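9 August 2019

# Wiklow gripper kit, gallery

Quick page. The Wiklow kit from Onach, on loan to us until they want it back. Price was 700 when I checked, plus shipping, and the shipping to us was 85 which hurt. Shufen Zou did the wiring, I did the complaining. Full write up later when I get a minute.

**What came in the box**

Two fingers, black, already on the carriage. Power brick with the wrong plug for here. Cable for the wrist camera, a good long one. Bag of 13 screws, manual says 12 and doesnt say where the spare goes. Manual is thin. Page 13 is the only one you realy need, it has the homing steps and the wiring colours on it.

**Setup**

Took an arvo. Software went on first go, to be fair to them. Homing did not. Had to flip two wires, then fine. If yours grinds on start up, kill the power and check the plug at the motor end before you email anyone. Ranasinghe make a nicer cable clip by the way, cheap, fits straight on.

**Work at hand**

Kitchen stuff mostly. Bowls, cups, a colander, whatever was in the cupboard. Wrist camera view, so the fingers are always down the bottom.
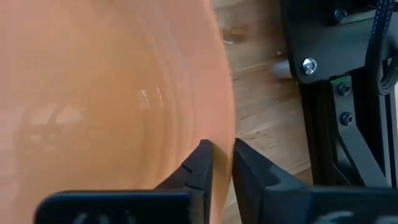 Rims are what I wanted to know about before saying yes to this kit. Flat blocks are easy, every gripper on the market does blocks. Curved and shiny is where the cheap ones carry on like a pork chop. Fingertips on the Wiklow come to a proper point, so you can bring one right up to the edge of something big and orange like this and still see a bit of floor through the gap. Handy for lining up by eye. Glare is the other thing, pale patches on the left half of the gloss from the light, and I'd want a matte option in the vision settings for that. Matte finish on the fingers themselves, no complaints there.

**Compared with the Selham**

Had the Selham on the bench in March. Wider opening, blunter tips, fan noise like a hair dryer. Better manual by a mile. For thin edges I'd take the Wiklow. For boxes and tins, Selham, no question.

**Gripes**

- No spare fingers in the kit, sold seperately
- Emergency stop is in a menu. A menu!
- Support answers overnight, our time, so every question costs you a day

**Still to do**

Glass. Wet dishes. Anything with a handle. Shufen wants to try a longer run with the lights off and I want my cupboard back. More pics when they're sorted, and if Onach send the right plug I'll put that up too.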